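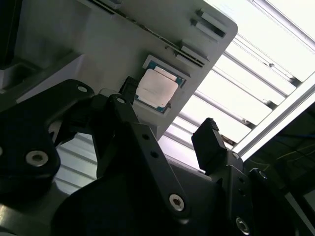 작업일지 2019/6/5
작성: Lensa Tamiru / 확인: Etenesh Gidey

1. 대상
회색 플라스틱 고정 패널의 프로세서 포켓 및 그 주변부. 패널은 Puvcombe 작업실 보관품이며 관리번호는 19번으로 한다.

2. 작업 전 확인
프로세서는 얕은 사각 포켓에 놓인 상태에서 점검하였다. 방열 덮개의 인쇄 표기는 흐려서 육안으로 판독하지 못하였으므로 부품 대장의 기재를 따른다. 포켓 안에서 칩이 중앙보다 한쪽으로 치우쳐 있어 테두리와의 간격을 네 변 모두 측정하기로 하였다. 측정값은 별지에 기재한다.

3. 취급 기준
가. 칩은 기판 가장자리만 잡고, 금색 접점에는 접촉하지 않는다.
나. 덮개 표면의 닦음 작업은 Gosel 무진천으로 한 방향으로만 실시한다. 천은 25매 단위로 불출하며 재사용하지 않는다.
다. 패널의 긴 홈과 통풍용 살 부분은 먼지가 남기 쉬우므로 부드러운 솔로 먼저 턴 뒤 포켓을 청소한다. 순서를 바꾸지 않는다.
라. 사각 슬롯 두 곳은 안쪽이 어두워 이물 확인이 어렵다. 보조 조명을 비스듬히 비추어 확인할 것.

4. 협의 사항
Etenesh Gidey는 포켓 테두리의 마모 점검 주기를 착탈 300회에서 200회로 단축할 것을 제안하였다. Beyene 측 도면에 테두리 높이의 허용차가 명시되어 있지 않아 결정을 보류하고, 도면 개정본을 요청하였다. Skeltia 양식의 점검표는 9월까지 현행대로 사용한다.

5. 미결
- 별지 측정값의 대장 이기
- 관리번호 라벨 부착 위치 결정(통풍부를 가리지 않을 것)
- 보조 조명 예비 전구 청구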